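讲稿备注 抓取规划服务的超时与重试
主讲 Effie Imrie，Estonard 控制软件组
时长 24 分钟，提问另算

第1页 标题
不念标题。直接说范围：今天只讲从点云到关节轨迹这一段的软件，不讲机械，不讲采购。听众里有做感知的，也有写底层驱动的，术语按两边都能听懂的说法来。

第2页 系统结构
4 个进程：相机节点、分割与抓取候选（Fallix）、运动规划（Sproģis）、执行器。进程之间走消息总线，Grultano 只负责录包和回放，不参与实时回路。
强调一点：Sproģis 不缓存场景。每次请求都带完整的碰撞体列表，请求体因此偏大，换来的是回放时结果可复现。
有人会问为什么不用共享内存。答：试过，调试时分不清规划器看到的是哪一版场景，后来撤了。

第3页 时间戳
三个时间戳：曝光时刻、点云发布时刻、规划请求时刻。早期版本只记了后两个。手臂还没退出视野时曝光的那一帧，会被当成新场景送进 Fallix，手臂自身的点被分割成一个物体，得分还不低。
修法：按曝光时刻查关节状态，对点云做自体过滤，再进分割。关节状态缓冲区长度要大于最坏的相机延迟，否则插值会取到边界值，过滤体整体偏移。
这里停一下，翻到时序图，指出红线的位置。

第4页 自体过滤的余量
刚体连杆好办，用网格外扩即可。线缆不行，它随腕部姿态变形，模型里没有。目前用一组胶囊体包住线束可能经过的区域，随第三、第五关节角更新。
代价：胶囊体偏保守，贴近手腕的真实物体也会被一并滤掉。所以执行前要退到观察位再取一帧，不能用接近途中的帧更新目标。

第5页 规划超时
现象：单次规划上限设为 3 秒，箱壁附近的目标经常用满。看日志，时间几乎都花在末端姿态采样上，采样器反复给出与斜壁干涉的姿态，碰撞检测逐个否决。
改动一：候选生成阶段就按箱壁法向裁剪接近方向。
改动二：逆解失败与碰撞失败分开计数，返回不同的错误码。以前都叫 PLAN_FAILED，上层只会原样重试。
改动三：重试时必须换候选或者换种子，两者都不换则拒绝请求。

第6页 错误码与上层动作
IK_NONE：丢弃该候选，取下一个。
COLL_ENV：保留候选，绕接近轴旋转后再试。
COLL_SELF：先回观察位，再重新规划。
TIMEOUT：记录包，取下一个候选，不重试同一请求。
此页念快一点，表在附录里有。

第7页 回放测试
212 个录包，覆盖各种摆放。每次合并前跑一遍，比较轨迹终点和错误码，不比较中间路点，采样规划器的中间路点没有比较意义。
随机种子写在录包头里。5 月之前的录包没有这个字段，读取时补零，结果只看错误码。

第8页 箱内场景
讲碰撞体怎么建。箱体是固定模型，四壁按斜面建，不用竖直盒子近似，否则箱口附近的可达空间会算错。箱内物体不做识别，只用分割后的点云生成凸包。
半透明的杯子、软布、叠在一起的托盘和勺子，处理方式各不相同。杯子的深度常有空洞，凸包偏小；布的凸包偏大，顶上一个褶就能把整个包撑高；叠放的两件容易并成一块，抓取中心落在交叠处。 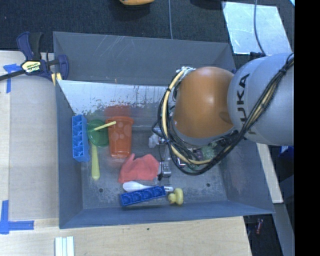
对第一类，给深度空洞补一个下界：空洞区域按邻域最高点封顶，参与碰撞检测，不参与候选打分。对第二类，高度改用分位数截断，截断只用于接近段，闭合段恢复原始点云。第三类目前没有可靠办法，Fallix 输出的边界置信度低于阈值时，候选降权，先抓别的。
反光的内壁另算。镜像点会落到箱体模型外侧，按箱体模型裁剪即可去掉；落在内侧的去不掉，要靠多帧一致性。

第9页 未解决
一，规划与执行之间没有二次校验，物体若在这段时间滚动，执行器不知道。
二，胶囊体参数是手调的，换线束之后要重调，没有标定流程。
三，Grultano 回放时总线延迟接近零，和时序有关的问题复现不出来。下一版打算把录制时的延迟也写进包里，按原间隔投递。

备用页
如果问到为什么不用学习式策略直接输出轨迹：说明本组的接口要求每次失败都有错误码可查，暂不展开。
问到许可证，转给平台组。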